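Does Paisley Really Come From a Mango?
By Lutfa Kumarasinghe

You have seen the shape, even if you don't know its name. It looks like a fat drop with a bent tip.
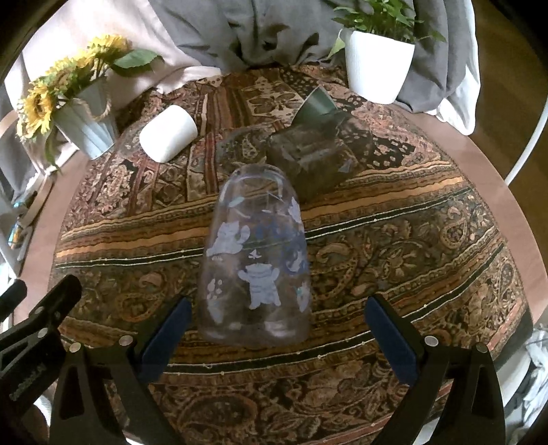

A patterned tablecloth with paisley shapes on it.

People call that bent drop "paisley." Ask a few grown-ups what it is meant to be and you may hear that it's a mango. Or a pine cone. Or a tadpole, a leaf, a flame, a kidney bean. They will all sound pretty sure. Should you believe them?

I don't, or not all the way. Let's start with what we know.

Shapes a lot like this were woven in Persia (now Iran) and in Kashmir hundreds of years ago. The Persian and Indian name is often written "boteh" or "buta." Weavers in Kashmir put it on soft, warm shawls made from goat hair. Some of the early ones look like a whole flowering plant, with roots and all. Later ones get fatter, and the top leans over to one side.

That is a good clue for the plant idea. But is it proof? Other people say the shape is a cypress tree bending in the wind, and they have their reasons too. The weavers who first made it didn't leave us a note. So when a book tells you "paisley is a mango," try asking: who says so, and how would they know?

Now for the name. Paisley is a town in Scotland, a very long way from Kashmir. In the 1700s and 1800s, shawls from Kashmir were brought to Europe, and rich people paid a lot for them. Weavers in several European towns began making copies that cost less. Paisley made so many that its name stuck to the pattern. You might think that's a bit unfair to Kashmir. I do.

You may also read that paisley brings good luck or keeps away evil. Some people have believed that, and it's fine to say so. Whether it works is another matter. My friend Rizwan Ekanayake wore paisley socks to 10 spelling contests and won one – around what I'd expect with no socks at all.

Try it yourself

Draw a drop with a curled tip on a sheet of paper. Don't add anything inside it yet. Show it to 9 people, one at a time, and ask each of them, "What is this?" Write down every answer. Don't say "Is it a mango?" If you do, a lot of them will just say yes, and you won't have learned much.

Then fill the drop with tiny flowers and ask some new people. Did the answers change?

Words to know
Shawl: a large cloth worn over the shoulders.
Weaver: a person who makes cloth by crossing threads.
Cypress: a kind of evergreen tree, often tall and thin.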